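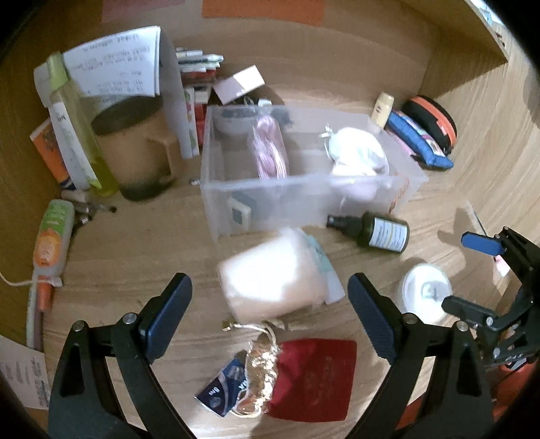 Anhang 1: Fach mit rotem Samtbeutel, grüner Sprühflasche und Kleinkram

Ticket: Artikelabgleich Kernus -> Besell-Kasse unvollständig
Kunde: El Idrissi Geschenke & Pflege, Filiale Brollau
Priorität: hoch (Laden offen, Kasse läuft, aber viele Artikel fehlen)
Status: gelöst, Restpunkte siehe unten

Meldung des Kunden
Seit dem Update am Mittwoch findet die Kasse einen großen Teil der Artikel nicht mehr. Scan piept, dann "Artikel unbekannt". Betroffen quer durchs Sortiment, Seifen, Kerzen, Geschenkbeutel, Raumsprays, alles dabei. Im Kernus selbst sind die Artikel da, mit Preis und Bestand. Neustart der Kasse schon zweimal gemacht, hilft nichts. Personal tippt von Hand auf Warengruppe "Diverses", Bestände stimmen dadurch natürlich auch nicht mehr.

09:10
Fernzugriff auf Büro-PC Brollau. Kernus startet normal. Artikelstamm: 3.452 aktive Artikel. Kasse zeigt 2.408. Differenz also kein Einzelfall, da bricht was ab.
Log der Schnittstelle angeschaut, letzter Lauf steht auf "beendet". Kein Fehler, keine Warnung. Ärgerlich.

09:25
Manuellen Abgleich angestoßen. Läuft an, Balken bis gut zur Hälfte, springt dann direkt auf fertig. Kasse danach wieder bei 2.408. Gleiche Zahl, also reproduzierbar.
Erster Verdacht: kaputter Datensatz, an dem der Import aussteigt. Letzten übertragenen Artikel rausgesucht, danach käme eine Duftkerze mit Umlaut und Anführungszeichen im Namen. Klassiker. Anführungszeichen rausgenommen, neu angestoßen.

09:40
Keine Änderung. Kerze wars nicht. Name wieder zurückgesetzt.

09:50
Zweiter Verdacht: Speicherplatz auf der Kasse. Geprüft, reichlich frei. Temp-Ordner trotzdem geleert, lag altes Zeug vom vorletzten Update drin. Kein Effekt.
Dritter Verdacht: Netz. Kasse hängt per Kabel am Switch im Lager, Ping sauber, keine Verluste. WLAN ist da gar nicht beteiligt. Kunde hat trotzdem den Router neu gestartet, während ich drauf war – Verbindung weg, zehn Minuten verloren. Bitte beim nächsten Mal vorher kurz Bescheid geben.

10:15
Wieder drauf. Exportdatei direkt geöffnet statt nur ins Log zu gucken. Datei endet mitten in einer Zeile. Also nicht der Import in der Kasse, sondern schon der Export aus Kernus ist abgeschnitten. Die Kasse liest brav, was da ist, verwirft die halbe Zeile und meldet Erfolg. Hätte ich früher machen sollen.

10:25
Laufzeit gestoppt. Export bricht nach 300 Sekunden ab, auf die Sekunde. Zweiter Lauf genauso. Damit ist die Richtung klar: Timeout.
In der Konfiguration der Schnittstelle steht der Wert drin, Standard nach Update. Vorher war bei diesem Kunden offenbar ein höherer eingetragen, in der gesicherten Config von Januar ist das Feld jedenfalls überschrieben. Update hat die Datei neu angelegt und unsere Anpassung weggebügelt.

10:35
Alte Config daneben gelegt und verglichen. Außer dem Timeout noch zwei Abweichungen:
Pfad für Artikelbilder zeigt auf das falsche Laufwerk (D statt E)
Nachtlauf ist deaktiviert
Beides korrigiert. Timeout hochgesetzt, Dienst neu gestartet.

10:45
Export neu gestartet. Dauert jetzt deutlich länger, als er sollte. Grund gefunden: durch den falschen Bildpfad sucht Kernus bei jedem Artikel erst mal ins Leere und wartet. Alter Prozess hing noch im Speicher und hatte den falschen Pfad. Beendet, Dienst sauber neu gestartet, nochmal.

10:58
Export läuft durch. Datei vollständig, letzte Zeile mit Endekennung. Import in die Kasse ebenfalls ohne Meldung. Kasse zeigt 3.452. Passt.

11:05
Testscans mit dem Kunden am Telefon. Seife ok, Kerze ok (auch die mit den Anführungszeichen), Raumspray ok. Ein Geschenkbeutel weiterhin "unbekannt". Nachgeschaut, der hat im Kernus gar keinen EAN hinterlegt, nur die interne Nummer. Hat also mit dem Fehler nichts zu tun. Kunde sagt, der ging früher. Laut Änderungsverlauf wurde der EAN beim Anlegen einer Variante geleert.

11:20
Filter auf leere EAN gesetzt. 23 Artikel betroffen, alles Varianten mit Farbe. Liste als CSV auf den Desktop gelegt. Die Nummern muss der Kunde selbst nachtragen, wir haben die Lieferantenlisten nicht.
Hinweis dazu: beim Kopieren eines Artikels im Kernus das Häkchen "Barcodes übernehmen" nicht setzen, sonst zieht er den Code zur Variante rüber und beim Hauptartikel ist er weg. Ist unglücklich benannt. An den Hersteller gemeldet.

Rückfrage Kunde, 13:40
Was ist mit den Verkäufen auf "Diverses"? Bestände sind jetzt zu hoch.

Antwort
Automatisch lässt sich das nicht zurückrechnen, auf dem Bon steht nur die Warengruppe und der Preis. Vorschlag: Bonjournal ab Mittwoch ausgeben, nach Preis sortieren, eindeutige Beträge von Hand umbuchen. Den Rest bei der nächsten Zählung korrigieren. Umbuchung bitte als "Korrektur" und nicht als Retoure, sonst stimmt der Tagesabschluss nicht mehr.
Journal liegt unter Auswertungen / Kasse / Einzelbons, Warengruppe oben im Filter wählen.

Rückfrage Kunde, 14:15
Auf ein paar Etiketten steht noch der alte Preis, Kasse zeigt den neuen. Gleiches Problem?

Antwort
Nein, anderer Weg. Etiketten kommen direkt aus Kernus, die Kasse hat damit nichts zu tun. Die Preisänderung wurde nach dem Druck gebucht. Unter Etiketten / Offene Änderungen die Liste laden und nachdrucken. Bis das erledigt ist, bitte am Regal kontrollieren, welcher Preis hängt.

Nächster Morgen, 07:50
Nachtlauf geprüft. Gestartet, durchgelaufen, Datei vollständig. Artikelzahl in Kernus und Kasse gleich. Bilder werden auf dem Kundendisplay wieder angezeigt.
Kunde hat mit dem Nachtragen der EANs angefangen, die ersten scannen sauber.

Ursache, kurz
Update überschreibt die angepasste Schnittstellen-Config. Falscher Bildpfad macht den Export langsam, Standard-Timeout schneidet ihn ab, Besell-Kasse importiert die halbe Datei ohne Fehlermeldung.

Offen
Besell: Import soll abbrechen, wenn die Endekennung fehlt. Anfrage ist raus, noch keine Rückmeldung.
Intern: Config vor jedem Kernus-Update sichern und danach vergleichen, kommt in die Checkliste. Andere Kunden mit gleicher Kombi aus Kernus und Besell prüfen, bei kleinem Artikelstamm fällt der Timeout warscheinlich gar nicht auf.
Kunde: leere EANs fertig nachtragen, Liste danach vom Desktop löschen. "Diverses" umbuchen.

Ticket bleibt bis zur Antwort von Besell auf Wiedervorlage, für die Filiale ist der Abgleich erledigt.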